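The Late Kitchens of Clanport

Gone nine and the harbour road smells of onions. Clanport used to shut at six – chippy included – and now you queue for a stool.

Fanni Veres started it. Two hotplates in an old net store, 200 flatbreads on a good night, no bookings. She came for one September and stayed. "People were hungry after the ferry," she says, flipping somthing. "Nothing was open."

Then others. Kvaran does smoked fish on rye, cash only. Trasine, up the steps, soup and not much else. Go for the soup.
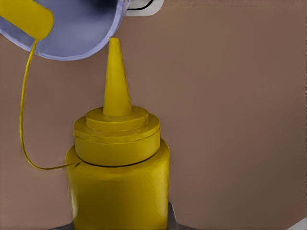
Rents are the worry. Veres pays double what she did, and the landlord wants the net store back for flats. She shrugs. Has looked at a place by the slipway, damp, no gas.

The council talks about a late licence for the whole street. Talks and talks. Meanwhile the last ferry gets in, everyone piles up the hill, and their is one stool left by the door – draughty, take it anyway. Kitchens close at midnight, Kvaran earlier if the fish goes.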